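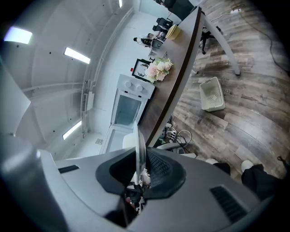 No. 86 | 4 January 2025

**1/** The Bidomberg Manipulation Laboratory has completed its first comparison of hand-held grippers for demonstration recording. Two units were assessed: the Hureck, in the gray housing, and the Orus. The main findings are set out in this thread.

**2/** Both units were fitted with the same wide-angle camera and the same firmware. Operators carried each gripper through identical household tasks: picking up, placing, opening, closing and folding. The two were alternated within every session so that operator fatigue would fall evenly on both.

**3/** A total of 1,921 demonstrations were retained after review. Recordings with lost tracking were set aside and are reported separately in the annex. They were not repeated.

**4/** Field of view. The Hureck camera sits low behind the mount, and the housing fills a large share of the lower image. The upper part still takes in ceiling lights, counter and floor together, and our tracking software relied on those fixed features heavily.

**5/** The Orus camera is placed higher and shows less of its own body. Reviewers preferred this for close work on small objects. Tracking, however, was lost more often in front of plain walls, particularly during fast turns of the wrist.

**6/** Weight. The Orus weighs 700 grams without its battery. The Hureck is heavier, and operators reported strain in the forearm toward the end of long sessions. A wrist strap was tried in June and withdrawn, as it slid over the trigger.

**7/** Reflections. Glossy surfaces on a gripper housing can pick up ceiling lighting. On the Hureck this occurs mostly along the curved column at the left. A fixed image mask removed the problem in training. Matte tape was also tested and began to lift at the edges, so the mask has been adopted.

**8/** Controllers. All recordings were replayed on one bench arm using the Karagiannis controller, version 2. Replay of Hureck data required a new hand-eye calibration after each change of fingers. Orus data did not, provided the locating pins were fully seated.

**9/** Cable routing remains a weakness of both designs. On the Orus the camera lead leaves the body at the rear and catches on sleeves. Laboratories planning their own trials are advised to fix the lead before calibrating - a shifted connector was enough to spoil an afternoon of recordings here.

**10/** Recommendation: the Hureck for tasks that involve walking between work areas, and the Orus for seated or tabletop work. The laboratory will continue to maintain both. Mixed data sets should record the gripper type in every file header.

**11/** The annex, the calibration sheets and the mask file are available to partner laboratories on written request. Corrections to this issue will be posted as replies to this thread. The next issue will cover finger materials, beginning with the soft pads supplied for the Orus.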